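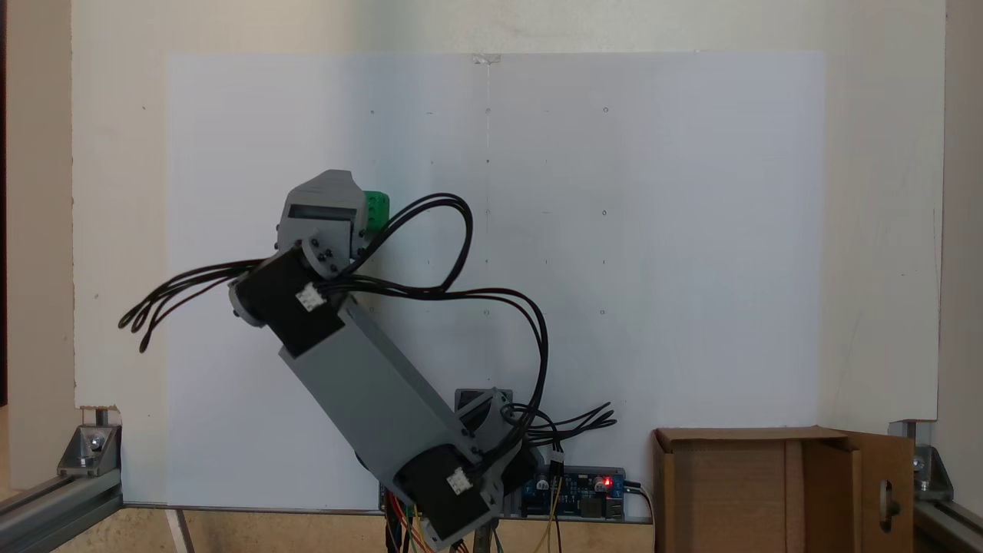

by Haris Naqvi
Short fiction, posted in December

So the arm was called Retamal, and before you ask, I didn't name it. Areeba did, after a hotel she once got food poisoning in, and by the time I joined the lab the name was on the budget sheet and there was no going back.

My whole job that winter was dots. We had a big white sheet fixed up on the backboard, with a sparse little grid on it, and Retamal was supposed to reach out and touch one dot at a time. Then I'd measure how far off it was and type the number into a spreadsheet. Then the next dot. If you've ever wondered what a research assistant does all day, it's that, plus sandwiches.

The idea we were testing belonged to Areeba. Printed arms bend. The links sag, the joints have some play in them, and the cables tug on everything (you've seen our cables, they looked like something had nested up there). The usual fix is to measure the arm very carefully and write all the sag into the math. Areeba wanted to skip that. Let the arm miss, she said, tell it how much it missed, and let it work out its own body from the misses. She figured it would take 1000 touches before we'd know if she was right.

"And who's doing the 1000 touches?" I asked.

She handed me the calipers.

The first 29 were awful. Retamal poked the sheet nowhere near the dots, and always low, like a kid who can't reach the elevator button. I wrote down every miss. Everett Sorensen, who had the desk by the door and a much nicer arm made by Rotatton, would roll his chair over around lunch and watch a few.

"Mine hits it every time," he said.

"Yours cost more than my car."

"Your car's terrible, though."

Which, fine, true.

Somewhere past 400 the misses started shrinking. I didn't trust it. I figured I was getting sloppy with the calipers, or leaning in and seeing what I wanted to see, so I made Everett come measure a batch without telling him what mine were. He got the same numbers I did! He measured them again, and then he went back to his desk and was quiet for a good long while, and I'm not going to pretend I didn't enjoy that.

And then one night, a little after eleven, it went bad. Every touch landed to the left. Not by a lot, but every single one, 32 in a row. I checked the screws. I restarted the program. I called Areeba and woke her up, and she listened to me go on for a bit and then said, "Did you move the cables?"

I had moved the cables. I'd shoved the big loop over to one side that afternoon to get my hand in behind it – didn't even think about it – and the thing was pulling on the arm a little differently now.

"Put it back," I said. "I'll put it back and redo them."

"No, no, leave it," she said, and I could hear her sitting up. "Keep going. Write down when you moved it. Haris, keep going, I'm getting my shoes."

She showed up with her coat on over her pajamas and pulled a stool up next to mine. I read out the misses and she typed. Left. Left. Left, but less. I remember the servos whining and the little red light on the board, and her foot tapping on the rung of the stool. Left again, a hair. Then it went out and touched the middle dot dead on, and pulled back, and waited for the next one.

Neither of us said anything. I looked at the calipers like they might want to add something.

"It noticed," I said.

"It didn't notice," Areeba said. "It's a correction term." But she was grinning when she said it, and she reached up and pushed the loop over to the other side.

"Okay," she said. "Again."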